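Categoría: Robótica > Conjuntos de datos > Manipulación

# Cluria: recogida de mesa y herramientas

Cluria reúne demostraciones de una tarea concreta: despejar una mesa donde se mezclan herramientas de mano y envases usados. El conjunto lo mantiene el equipo de Gomdale y la persona de contacto es Urho Koivisto.

## Contenido

- 326 episodios teleoperados con 2 brazos
- Vista fija de la mesa y vista de muñeca
- Órdenes de tarea en español y en finés

## La tarea

Las herramientas van a su caja y los envases, a la papelera. Las piezas metálicas finas son lo más difícil: apoyan planas, reflejan la luz y dejan poco margen para meter los dedos por debajo.
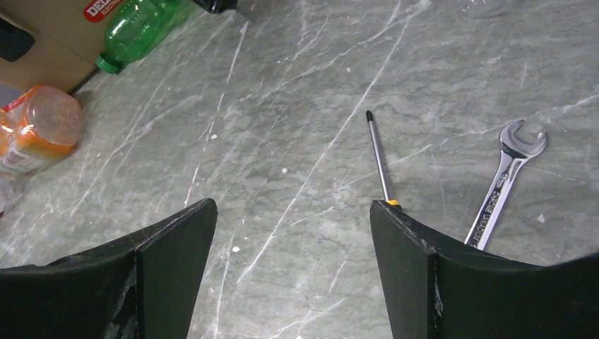

Vista de muñeca: destornillador y llave combinada junto a la pinza.

La posición inicial cambia en cada episodio. Los envases pueden empezar tumbados y las herramientas, juntas o separadas. No se corrige la colocación a mano una vez iniciada la grabación. 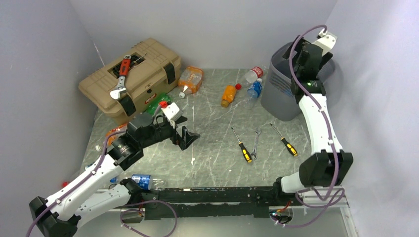 Vista fija: mesa con herramientas y envases, caja de herramientas y papelera de malla al fondo.

## ¿Lo hace ya una máquina?

En parte. La política de referencia, Lehtinen, se entrenó durante 3.000 pasos y se probó en 100 intentos. Con botellas rígidas suele terminar el trabajo. Con bolsas y herramientas planas falla a menudo, y una persona sigue siendo bastante más rápida. No recomendamos usarla sin supervisión en un taller.

## Limitaciones

Un solo tipo de mesa y un solo operador. No hay líquidos derramados ni objetos de vidrio. Las etiquetas de éxito se pusieron a mano y las de marzo están pendientes de revisión.

Para cargar los episodios hace falta el lector Vimar, incluido en la carpeta `tools`.

2 comentarios · Compartir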